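Home | Stories | Poems | Submit | About

The Ferry to Kerkano

10/10/22

The ferry to Kerkano was late, so the woman in the green coat bought a second cup of tea and sat down again by the window. She had given up her room in Wetance that morning. The landlord had checked the cupboards, handed back half of her deposit and told her the other half would come by mail. She did not expect to see it.

She had one suitcase and a cardboard box tied with string. In the box were her mother's plates, nine of them, each wrapped in a page of newspaper. There used to be more.

A man came in with a boy and a dog. The boy asked whether the dog needed a ticket. The man said he didn't know. He went up to the counter and came back with a ticket for the dog.

"How much was it?" the boy said.

"Same as yours."

The boy seemed pleased by this. He showed the ticket to the dog.

At the next table two sisters were arguing about a house in Manalo. It had belonged to their aunt, and one of them wanted to sell it before winter. The other said the roof would last another 26 years if somebody cleaned the gutters. They had plainly had the argument before – each knew when the other would stop for breath.

The woman in the green coat had lived in Manalo once. She remembered a bakery, and a hill that was hard on the knees. She thought about leaning over to say so, but by then the sisters had moved on to the furniture.

When the ferry came in, it had no lights on the upper deck. A deckhand said the wiring was bad and everyone would have to ride below. He took her box without asking and carried it down the ramp under one arm, sideways. She followed him closely and listened. Nothing broke, or nothing that she could hear.

Below deck it smelled of diesel and oranges. The boy fell asleep before they had cleared the harbor. The dog lay across the man's feet, and the man sat very straight so as not to disturb either of them. The sisters shared a sandwich.

After an hour she untied the string and took out the top plate. It had a blue rim and a chip at the edge that she had made herself when she was five, reaching for a plum. She had blamed the cat. Her mother had believed her, or had let her think so, and the cat had spent the night in the shed.

She wrapped the plate again and put it back.

"Is somebody meeting you?" the man asked quietly.

"My brother," she said. "If he got the letter."

"And if he didn't?"

"Then I know the way."

She could see the lamps on the Kerkano pier now, six in a row, with a figure standing under the last one. It was too far off to say who. She tied the string in a double knot and stood up to find her gloves.

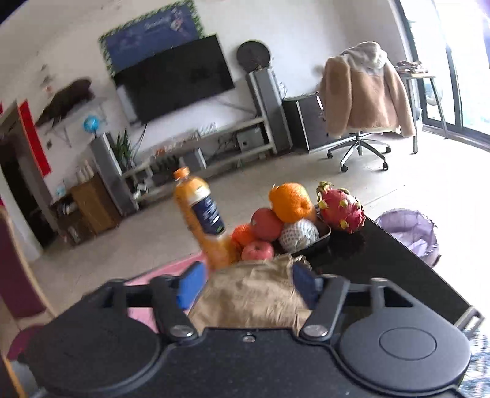
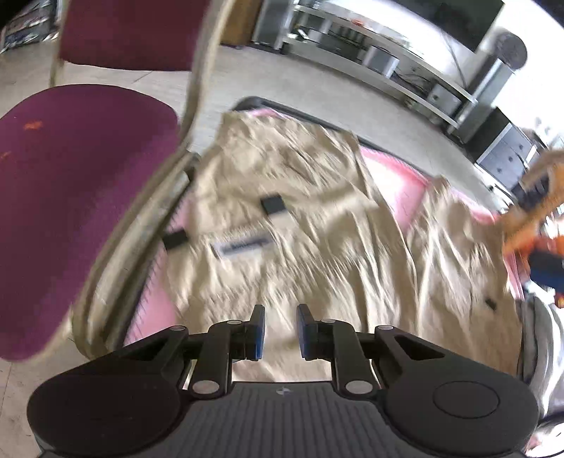
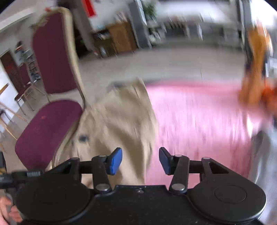

Top: fruit and a crumpled paper bag. Middle: creased cloth on pink.

Comments (3)

plumtree: I felt bad for the cat.

harborside: My grandmother wrapped her plates in newspaper too. The print came off on everything. I wanted to know if it was the brother on the pier, but I guess we don't get told.

reader_in_may: Liked the dog's ticket. Is there going to be a second part?

More stories

The Zivitley Road
Two Rooms in Wetance
A Coat for the Winter
What the Baker Kept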